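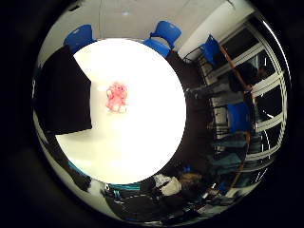 December, evening, 20 minutes after I came home

I am tired but I want to write this before I sleep, because tomorrow I will mix up which gripper did what.

We had the room until late again. It was dark in the windows before we had even finished the first set, and I did not notice it until Liv asked if anybody had eaten. The two grippers we compare are the Backlund, with the hard parallel fingers, and the Rirby, with the soft ones that bend around the thing they hold. Both are on the same arm and use the same controller, so in theory only the fingers change. In practice the Rirby is longer, and each time we swap we must teach the tool point again. I did it twice today and the second time I forgot to save. Hiba was kind about it. She only said "again, then" and sat down.

The object today was the pink plush toy. I had expected the soft thing to be easy and it is not easy at all. The Backlund closes on it and the force reading goes up so slowly that the controller does not know when to stop. With a cup or a wood block there is a clear moment of contact. With plush there is no moment, there is a kind of slope. Clifford wants to set a fixed width instead and ignore the force. I said this is cheating for one object and he said everything is cheating for one object. We tried his way. Out of 20 grasps with fixed width the Backlund dropped the toy 2 times. With the force setting it was worse, but I do not trust those numbers, I changed the limit in the middle and did not start over. I have written "discard" next to them in the notebook.

The Rirby did not drop it even once in its 20. But it is slow to let go. The fuzz stays against the fingers and when the arm moves up, the toy comes a little with it and then falls on its side. For the placing task this counts as a fail, so on paper the Rirby looks bad where I feel it is the better hand. I must talk to Solveig about how we score this. She wrote the scoring sheet in spring, when we had only hard objects, and I think she will agree that "held" and "placed" should be two columns. I will ask politely. She does not like that the sheet changes.

Then the wrist camera. I am still not used to the wide lens. It is round like a fish bowl and it sees everything, the ceiling light, the blue chairs, the windows, our bags and coats, one of us with an arm up. The toy is small and pink in the middle of the big white surface, and that should be the easiest picture in the world for the detector. But the white comes out too bright. Rin looked at the pictures and said the exposure is the first problem, before the lens. The camera measures the whole circle, and there is so much dark in it that it opens up too much, and then the white glows and the edge of the toy becomes soft. I could not say where its ears should be. Rin wants to measure only the center part. I wrote it down for tomorrow, first thing, before any gripper is touched.

The narrow camera from Plalau has a cleaner picture but it loses the toy when the hand is close, exactly when I need it. So I prefer the wide one, even with this bowl shape. Clifford prefers the narrow one. We did not fight, but we each explained it two times.

One small thing that made me happy: the new mount from Patel does not shake. Last week each stop of the arm gave a tremble in the picture and I waited for it to go away, every time. Today I tightened the screws at the start and did not think about it again until now.

To do:
ask Solveig for the two columns
exposure on center only (Rin)
repeat the force set with one limit, all 20
save the tool point!!
find out why the controller made a pause at trial 45 and again at 47

The last point worries me a little. Both pauses were with the Rirby and both on the way down. Hiba thinks it is the cable being pulled when the wrist turns. I looked at the cable and saw nothing wrong, but I looked at it when the arm was standing still, so it proves nothing. I will turn the wrist by hand tomorrow and watch.

My mother called while I was on the bus and asked what I did today. I said I picked up a pink toy many times. She said, and they pay you?

Now I will eat the rest of the soup and go to bed.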